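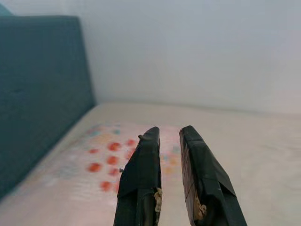 Research Articles | Housing and Home Life | Open Access

4.2 Items found on the bed

The bed was the largest flat surface in most of the bedrooms we surveyed, and in the smaller apartments in Costa it was often the only one that could hold anything bigger than a lamp. We therefore treated the top of the bed as a storage surface in its own right and recorded it separately from shelves, chairs and the floor. The survey covered 50 bedrooms. An item was recorded if it was on or against the mattress at the time of the visit, whether or not the resident thought it belonged there.

We sorted items into two groups. Bedding items were those that residents said should be on the bed when it was made: pillows, sheets, blankets and covers. Visiting items were everything else, such as books, clothes, chargers, bags and trays. The line between the groups was less clear than we expected. A cushion carried in from the living room was a visiting item in one home and a bedding item in the next. We followed the resident's own answer in all such cases, and the coding sheet (the Drudedik sheet, Section 3) has a column for it.

Pillows were the bedding item most often out of place. Residents described a made bed mainly by where the pillows went, and several said that a bed with smooth sheets still looked unmade if a pillow was crooked. We scored each pillow as placed, shifted or overhanging. A pillow was overhanging if any part of it extended past the edge of the mattress, as in Figure 1. Overhanging pillows were found in 23 bedrooms. Creases in the pillowcase were noted but not scored, as our two coders did not agree on them well enough during the trial visits.

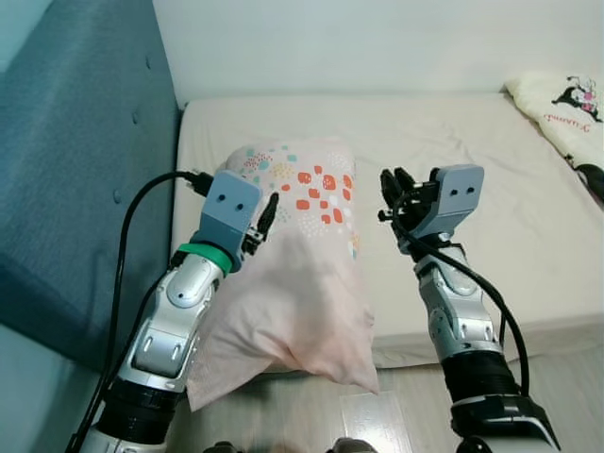 Figure 1. Overhanging pillow. The lower part of the pink pillow hangs past the front edge of the mattress, and the case bunches where it drapes down.

The sheet underneath also mattered for how residents judged the result. With a plain white sheet, any colored item stood out, and residents of these rooms were more likely to name a single object as the thing to put away first. With patterned covers they tended to speak of the bed as a whole. We did not test this further.

Books were the most common visiting item. Most were paperbacks, and most were being read at the time. Residents gave three usual places for a book that was in use: beside the pillow, on the nightstand, or on the floor within reach. In the Misel building, where the rooms had no nightstands, the first and third were the only choices. In 7 bedrooms the resident could not name any fixed place for books, and in these rooms we found books on the bed together with other visiting items.

For each book we noted the binding, the position (flat, leaning or upright) and whether the front cover could be seen. Position was scored at the moment of recording only, with no distinction between a book standing by itself and one being held. The book in Figure 2 is scored as paperback, upright, cover visible.

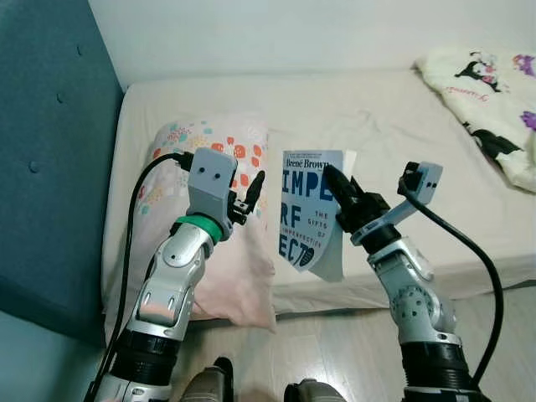
Figure 2. Paperback held upright, pale blue cover facing forward. The bed has a white fitted sheet.

In total the coders made more than 1000 entries, counting repeat visits. Bedding items and visiting items were kept in separate tables in the Sovomell archive, and the tables can be joined by room code. Clothes are left out of this section. They moved between the bed, the chair and the laundry several times a day in some homes, and they are covered in Section 4.3.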